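Tustum Kitchen Grasps: known fault in the right gripper

README for the second release. Please read before you train on these files.

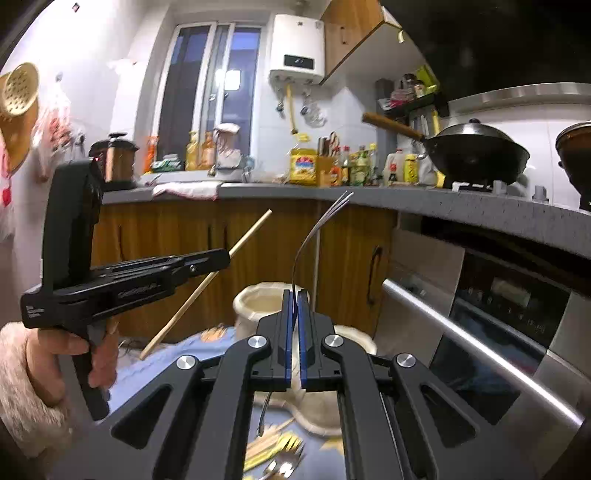
The Tustum set contains 2,000 episodes recorded with two hand-held grippers, left and right, in home kitchens. The tasks are small: pick up a thin object, move it, put it into a container. During review we found that 184 episodes have a wrong finger width for the right gripper. The left gripper is not affected.

What went wrong

The finger width is calculated from an encoder on the trigger shaft. In the right unit the set screw of the encoder magnet became loose, and the magnet could turn a little on the shaft. After this, the recorded width did not return to the same zero when the fingers closed. The largest error we measured is 9 mm. With a cup or a bowl you may not notice it. With wire or a chopstick it is serious, as the file says "open" while the object is held between the fingers.

Our check script, Wolia, did not find the fault. It only tested if the width was inside the permitted range, and the wrong values were inside. A reader of the first release wrote to us that his policy, trained on our data, closed too early and pushed thin objects away. We then compared the width with the video by hand.

What we changed

The affected episodes are still in the set, but they have the flag width_bad = 1 in the index file. Video and pose are correct and can be used. For 19 of them the width was repaired from the video, and these have also width_fixed = 1. We do not recommend to use the width from the others.

Wolia now compares the zero before and after each episode and stops if the difference is more than 1 mm.

Safety note

If you run a policy from the first release on a real arm, please limit the gripper force. A wrong width can make the controller continue to close on a hard object.

Still open

The recordings from the Tremgate kitchen are checked only in part. The Awasthi split is complete.

Please report other errors with the episode number and the time in the video.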